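The Slow Hands of Bristodholm

When I told my neighbour that I was going to spend two days with robots which do chores, she asked me only one thing: can they fold a fitted sheet? I promised to bring her the answer. The answer is no. But I learned many other things on the way, and some of them surprised me more than the sheet.

Bristodholm is a town where people used to make door locks and kitchen scales. Two of the old factories are now filled with small firms, and at least three of these firms are trying to teach machines to do the work of human hands. I visited two of them, Ploka and Bunia, in March, when the heating in the building was not yet switched off and everybody worked in shirts.

Ploka wants to sell a robot for the home. Its test flat has a kitchen, a bathroom without water and a bed. The robot is called Kan, and on the morning I came it was emptying a dishwasher. It took a cup, stopped, turned the cup, stopped again, and put it on the shelf with great care. I drank a whole coffee while it did the upper basket. The lower basket had a frying pan with a heavy handle, and there one of the engineers had to step in.

The engineers were not ashamed of this. They told me that the cup is already a big success. Two years ago Kan could take only the cups it had seen before, standing in the places it expected. Now I could put in a mug from my own bag, upside down, and it managed. It also wiped the table, although it wiped the same clean corner four times and left a spot of jam in the middle.

Laundry is the hard part. A cup has the same shape each time you look at it, but a shirt has never the same shape twice. Kan folded six towels for me and five of them I would accept in my own cupboard. With a shirt it needed nine minutes, and the sleeves were on different sides. As for the fitted sheet, they did not even want to try it in front of a journalist.

At Bunia, one floor higher, they do not care about sheets. They work on the small jobs of the shop floor, the ones which are still done by people sitting at benches with a tool in each hand. Holding a small part, touching a thin pin with a metal tip, keeping the tip there and not pressing too much: a person learns this in an afternoon and then does it for years while talking about football.
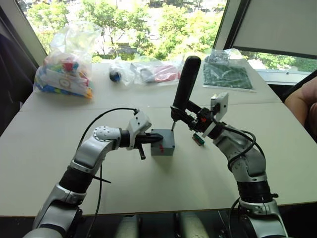 For a machine with two arms such a job is a test of everything at the same time. Each arm must know where the other one is. The tip of a tool must arrive at a point thinner than a match, and an error of two millimetres is already a failure. The cables must not catch on anything. In a car factory the part always comes to the same place, held in a steel fixture, and so the robot there can be almost blind. On a bench, the part is where somebody put it down.

Bunia keeps a diary of its trials, and I was allowed to read one week of it. In that week the team made 220 attempts at one contact task, and 59 of them failed. The reasons were written in short words: slipped, too high, wrong angle, lost sight. I asked if this is good. For a laboratory it is good, they said. For a customer it is terrible, as a worker with such a result would not be kept until Saturday.

There is also the matter of speed and money. A person at the bench is quick, sees a mistake at once, and can sweep the floor afterwards. The machine does not get tired, and it can work at three in the morning, but at present somebody must be awake at three in the morning to help it. Both firms admitted this to me without much pressure.

So can machines do our chores yet? Some pieces of them, yes. They can carry the cup, fold the towel, and touch the pin most of the time. What they cannot do is the part between the pieces, when the drawer is stuck or the towel has fallen behind the washing machine. On a wall in Bunia's kitchen somebody has written "2051" with a thick marker, and under it "the year of the sheet". Half of the team thinks it is too pessimistic.

My neighbour was not disappointed. She said she will continue to roll hers into a ball.

Comments (4)

benchwarmer
I did contact testing for eleven years and the talking about football is correct. But an afternoon to learn it? More like two weeks before they let you work alone.

Tilda_K
Nine minutes for a shirt is still faster than my son.

oldscales
My mother worked in the scale factory, nice to read that the building is in use. Which entrance do they use now, the one by the canal?

mrf
Would have liked to know the price of Kan. Did they say anything?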